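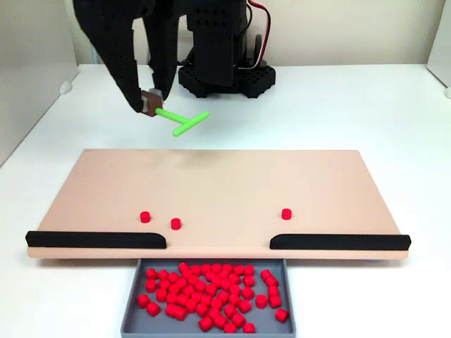 Ticket 681, opened by the afternoon shift at the Flavmont packing room. Subject: arm on station 2 stops before the board is clear. We've had the sorting cell since January and on the whole we've grown fond of it, so please take this as a friendly report and not a grumble. The trouble is that it calls the batch finished too early. The tray in front can be nicely heaped with red pieces and there will still be three standing on the tan board, with the green pusher up in the air behind them, and the panel says DONE. One of us then has to pause the cell, reach in, sweep the stragglers through the gap by hand and restart.

Why it matters to us: before the cell came, four of us did this at the long bench, and you simply noticed what was left. Now one person looks after both stations and does the labels as well, so every early stop means walking back across the room. On a batch of 300 it's a nuisance. On a batch of 700 you may as well pull up a stool. My wrists are a great deal happier than they were last year, I'll say that, and I don't want the old bench back!

Tried so far:
Restarted the cell from the panel. Same thing on the next batch.
Wiped down the board and the black rails. No change.
Loaded the backup recipe from Kikau. It ran slower and stopped early again.

Reply from Drokberg support, 10:40
Thank you for such a thorough write-up. Please open Recipe, then End Check, and tell us what you have under "quiet time."

Flavmont, 11:15
It says 2 seconds. I don't remember anyone changing it, but the Kruger update went on just before all this began.

Drokberg support, 11:30
That update puts the setting back to its default. Please set it to 6, save under a new name, and run two full batches before you judge it.

Flavmont, 3:20
Two batches done, board clear both times. It takes a touch longer at the end, which suits the labeling fine. Could the operators get permission to see that page? At the moment only the lead's login opens it, and she's on days. Leaving the ticket open for the login question.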